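We use cookies to remember your settings and count visits. Accept all | Manage choices

Tostendale Sorting Project: where we've got to, December

Hello all, and hello Reginald in particular, as you asked for this one to be less of a spreadsheet and more of a letter. I've put the money in the separate sheet as usual, so this is the bit about what we've been doing with our days.

The short version is that we now have 1,345 demonstrations that I'd be happy to train on. Another 198 were recorded and then thrown out, mostly in the first fortnight, and I'll own up to a good share of those. I kept nudging a switch with the gripper, missing it, going back for it and calling that a success. Mortimer Mbeki went through the lot with me one long afternoon and we agreed on a stricter rule: if the operator has to make more than one try at a grasp, it gets its own label and stays out of the main set. They might be handy later for teaching recovery, so I haven't deleted anything.

Recording and the table

We've settled on one task for now and I'm glad we did. The operator drives both arms, picks up push-button switches one at a time and puts them into the right tray, then the switches get scattered again and off we go. It sounds dull, and by four in the afternoon it is, but the variety comes from how the parts land. A mushroom-style cap pointing at you is a completely different grasp from the same switch on its side, and I really didn't appreciate that when I wrote the proposal!

The brown mat has stayed. I was all for swapping it for something paler, but Mortimer ran a small comparison and the dark switch bodies were found just as well against the brown, so I've dropped the idea. It does ripple a bit towards the front, and we smooth it down between batches — not every time, as a few wrinkles are what the model will meet at Tunness anyway. The yellow tray goes on the left and the green on the right for most recordings, and we swapped them over for a batch of 46 to see whether the policy was reading the colour or just learning to go left. (It was going left. More on that below.)
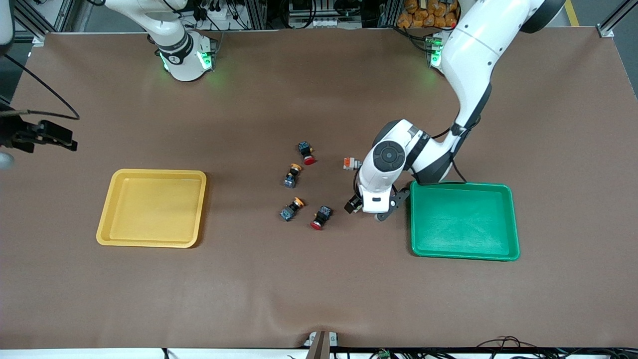 What the model can do so far

We've trained 4 versions. The first two were hopeless and I won't dwell on them. The third could pick up a switch lying on its side fairly dependably but would hover over an upright one as if waiting for permission. The fourth is the one I'd show visitors. It gets through a whole scatter more often than it doesn't, and when it fails it tends to fail gently, which wasn't true in the autumn.

The tray swap was the useful surprise. Version three ignored colour altogether and dropped things wherever the matching tray used to be. Once the swapped batch went into training, version four started following the colour, though it still dithers if the two trays are close together. I'd like a lot more swapped recordings before I claim anything grander than that.

Things that slowed us down

Cables, mainly. The run along the forearm caught twice and we lost a morning each time re-routing it. The Irkska logging software also had a habit of saving the joint positions a touch later than the pictures, so everything looked as though the arm was daydreaming. Mortimer found the setting, and we've lined up the older recordings to match.

Next

From here I want to do three things, in this order. More swapped-tray recordings, then a second operator on a regular basis so the model doesn't just learn my bad habits, and then the smaller parts from Değirmenci, which are fiddly and will probably make me swear. Reginald, I'd need your nod on the operator hours before we start the second of those. The figure is on the sheet, and it's the same one we talked through on the phone.

Come and have a go on the controls if you're passing. Mornings are best.

Related items
Tostendale Sorting Project: first progress letter
Labelling rules for failed grasps
Notes from the Tunness site visit
Değirmenci small parts: what we've ordered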